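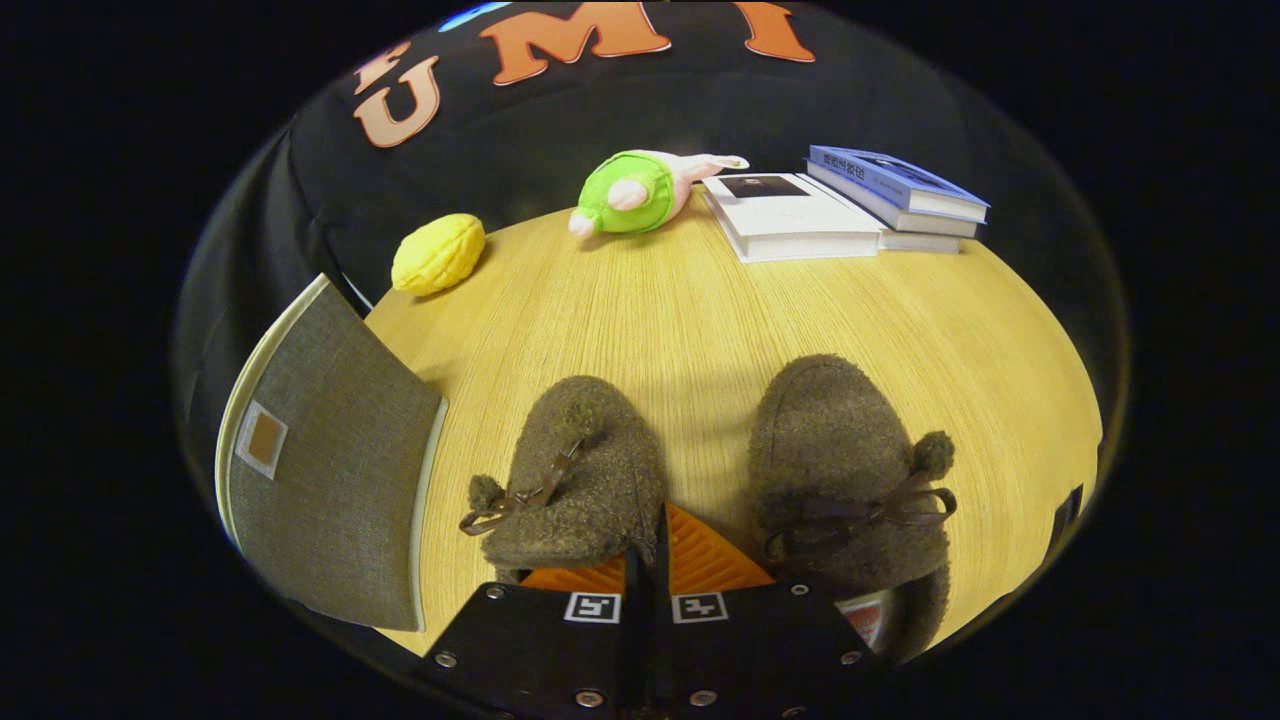 Garra na bancada de separação: como ficou o trabalho de vocês?

hegde_turno2
Aqui na Conov começou em 22 de outubro. Pantufa, livro, pelúcia, vem tudo misturado, e a gente grava a pega com a garra na mão para depois o braço fazer sozinho. Mudou a meta de vocês?

marta.exp
Mudou. Eram 100 peças por hora, agora contam gravações boas. O pulso cansa mais, as costas menos.

Pliltesthorpe
Discordo das costas. Fico 6 horas em pé no mesmo lugar. Antes eu pelo menos andava até a prateleira.

marta.exp
Peça rodízio. No nosso setor foi a Thenmozhi Chettiar que conseguiu.

rui_13
E em dezembro, quando o braço assumir? Na Hinura passaram metade do turno para a conferência, com o mesmo salário.

Pliltesthorpe
Mesmo salário e sem adicional noturno. Eu perdi dinheiro.

hegde_turno2
Vou perguntar do adicional na reunião e volto aqui.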